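Notebook Home Entries Sim bench Hardware Parts People Search

June, late afternoon. Hold command, grocery packing task

Okay, writing this up while it's fresh and before I talk myself into thinking it was smaller than it was. Short version: the hold command stops the left side and doesn't stop the right. Everything I have on this is in sim, so no harm done, but Réka Hajdu wants to move the packing task onto the real table soon and I'd like everybody to read this first.

I wasn't even looking for it. I was trying to find out why the left hand kept knocking the white and blue can when it closed (a separate headache, see the bottom), so I was hitting hold a lot, right at the approach, to look at the fingers. Hold, look, resume, hold, look, resume. After a while I left it on hold and went off to get coffee and argue with Géza about the cable order, and when I came back the right thumb was touching the side of the crate. It had been well off it when I left! The left hand was exactly where I'd parked it.

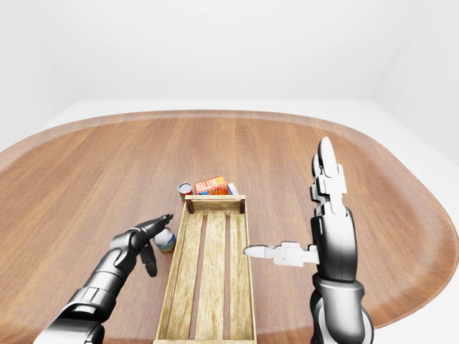
Left hand coming in on the white and blue can. Right thumb sticking out toward the crate, keep an eye on that one.

My first guess was that I'd bumped something. Second guess was gravity sag, because the right arm stands nearly straight up in that pose and I never fully trusted the gains we inherited from Brondlow. So I plotted the joint targets next to the actual joints, and no, the arm wasn't sagging at all. The targets themselves were moving. Something was still sending commands to the thumb, slowly and very politely, the whole time the screen said HOLD in big letters.

The creep is tiny, too, and that's the part I don't like. You don't see it if you hold for a few seconds and carry on, and that's how all of us use it. The longest I let it go was almost 17 minutes, and by the end of that the thumb was pushing on the crate wall hard enough to turn the whole crate a little on the table. On a real table with somebody's fingers in there straightening the butter, well. Fanni said "so hold isn't hold" and I think that should be the title of the ticket.

Next thing was to work out whether the left hand had anything to do with it. Norbert's theory was that the two hands share a finger driver and the left one was grabbing the hold message before the right one got it. Nice theory, easy to test – we still have the config with the two-finger gripper on the left, so I loaded that, kept the same table and crate and groceries, and ran the pick on the other can, the one with the blue and yellow label.

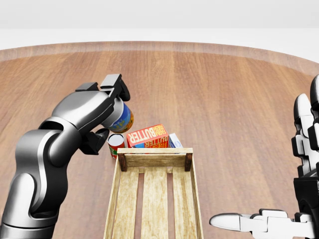
So much for the shared driver. With the gripper on the left there's no second finger hand to share with, and the right thumb crept just the same. I did six runs with each left side and held every one of them partway through, some before the grasp and some with the can up off the table. The left froze every time, and to be fair to the gripper it never let go of anything during a hold. The right thumb crept in all of them.

Found it a bit after that, by reading the launch file line by line like a caveman. The right hand came over from the Orbán model, and it listens for hold under the old name. We renamed that message in the spring. The arm below it got the new name, the left side got the new name, the hand didn't. So the hand keeps running its little posture routine, the one that relaxes the fingers toward their rest pose, and the rest pose for that thumb happens to be further in toward the crate. Nothing complained because nothing checks whether anyone is listening.

I fixed the name and reran two of the bad cases. Thumb stays put. I do NOT consider this closed, and please don't mark it closed:

– the hold light should only come on when every part has answered. Right now it comes on when you press the button. Géza has this one.
– same check for the real stop button. It goes down a different path, so it's probably fine, but I want to see it tested with the right hand powered and the crate off the table.
– ask Handemon if their copy has the old name as well, they took our launch files before I did any of this.
– Réka Hegedűs is going through the other configs for leftover Orbán names.

Until the first one is done, treat hold as a pause for looking and nothing else. If you need to reach in, power off.

The can knocking, by the way, is still there. I think the left thumb closes before the index finger is all the way down. Picking that up tomorrow, with hold on a script and the thumb plot open next to it.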